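Ce site utilise des cookies pour mesurer l'audience et afficher les publications intégrées. Accepter | Refuser | Personnaliser 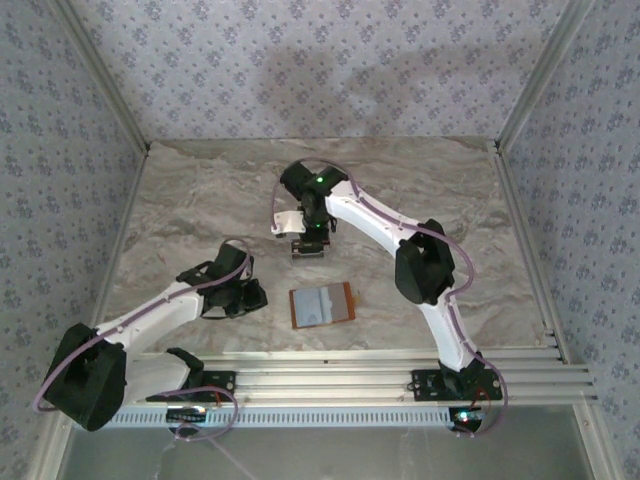 Deux bras blancs sur leur rail, papier peint à petites fleurs.

Bonsoir à toutes et à tous, je vous avais promis un petit fil sur le quart de finale aller de la Coupe Cirkard, et comme d'habitude il ne sera pas si petit que ça, alors installez-vous bien, prenez une tisane, on y va tranquillement.

Pour celles et ceux qui n'ont pas suivi : Clarkura recevait Plindside à la salle Obradović, match aller, score cumulé sur les deux rencontres. Et on a gagné 97 à 74 ! Je l'écris encore une fois pour le plaisir, 97 à 74, contre une équipe qui nous avait battus deux fois en championnat cet hiver.

D'abord l'ambiance. Plus de 800 personnes dans Obradović, moi qui ai connu les soirs de février où on entendait les semelles crisser depuis la buvette, je peux vous dire que ça m'a fait quelque chose. Les gamines de l'école de basket étaient assises par terre derrière le panneau, elles ont chanté du début à la fin, et j'avais la voix cassée avant même la mi-temps.

Le premier quart-temps, par contre, je ne vais pas vous le vendre plus beau qu'il n'était. On perd des ballons bêtes sur la remontée, on shoote trop tôt, et Plindside nous punit chaque fois au rebond offensif. Leur intérieure nous a fait très mal poste bas, il a fallu aider à deux, et forcément ça ouvrait les corners.

Le déclic, pour moi, c'est le passage en zone au milieu du deuxième quart. J'avoue que je râlais dans ma barbe quand je l'ai vu venir (je n'aime pas trop ça, la zone, je suis de la vieille école), et puis Plindside s'est mis à tourner le ballon en périphérie sans jamais entrer dedans, et nous, on a enfin pu courir. Je retire donc tout ce que j'ai marmonné !

Au retour des vestiaires, ce que j'ai préféré : les passes. Pas un seul système forcé pendant un long moment, le ballon qui va plus vite que les joueuses, la passe en plus à chaque fois. On tenait l'écart sans s'affoler, et quand Plindside est revenu à portée, le temps mort est tombé pile au bon moment.

Il y a quand même eu une petite frayeur en fin de match, avec 4 fautes pour notre meneuse alors qu'il restait encore pas mal à jouer. Elle est sortie, la remplaçante est entrée toute jeune et toute pâle, et elle a mis son premier tir du parking. Vous auriez entendu la salle. Je crois que mon voisin de rang m'a embrassé, ou alors c'est moi, on ne sait plus trop.

Sur l'arbitrage, je sais que ça discute beaucoup côté Plindside depuis la fin de la rencontre. L'antisportive du troisième quart me paraît sévère, je le dis sans problème, et si elle avait été sifflée contre nous je serais encore en train d'en parler demain matin au marché. De là à dire qu'elle a fait le match, non.

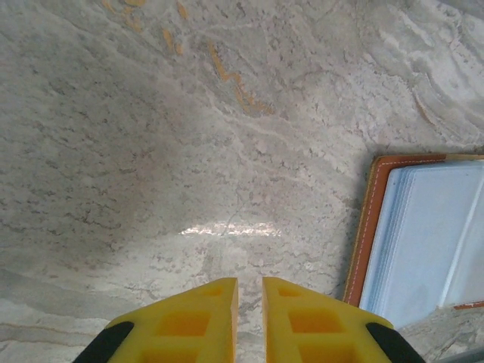

Une abonnée me répond que vingt-trois points d'avance, ça se perd très bien à l'extérieur, qu'elle a déjà vu Clarkura s'écrouler là-bas, et qu'elle aurait préféré qu'on garde les titulaires sur le terrain jusqu'au bout pour creuser encore.

Je comprends l'inquiétude, vraiment, j'étais dans le car le soir où on s'est écroulés et le retour a été bien long. Mais je trouve qu'on a eu raison de faire souffler les cadres. Le championnat reprend vite, les jambes sont lourdes en mai, et les jeunes ont tenu leur rang en défense.

Ce que j'aimerais voir au retour, puisque vous êtes plusieurs à me le demander : moins de pertes de balle dans les premières minutes, le rebond défensif pris au sérieux tout de suite, et surtout qu'on ne joue pas avec le score de l'aller dans la tête. Leur salle est petite, elle pousse, et elle peut vous faire très mal en trois possessions.

Pour le déplacement, le car part du parking d'Obradović à 15 h. Il reste des places à l'heure où j'écris, on s'inscrit à la buvette comme toujours, et pensez à prendre un pull pour le retour parce que la climatisation du car fait absolument ce qu'elle veut.

Merci à celles et ceux qui m'ont lu jusque-là, et merci pour vos messages, je réponds à tout le monde mais pas forcément ce soir. Et si quelqu'un a retrouvé une écharpe verte côté tribune nord, c'est la mienne, j'y tiens beaucoup !

À lire aussi
Coupe Cirkard : le tableau des quarts de finale
Plindside, une saison en dents de scie
Salle Obradović : les horaires de la billetterie
Clarkura : les U15 terminent en tête de leur poule
Défense de zone, pour ou contre ? Vos réponses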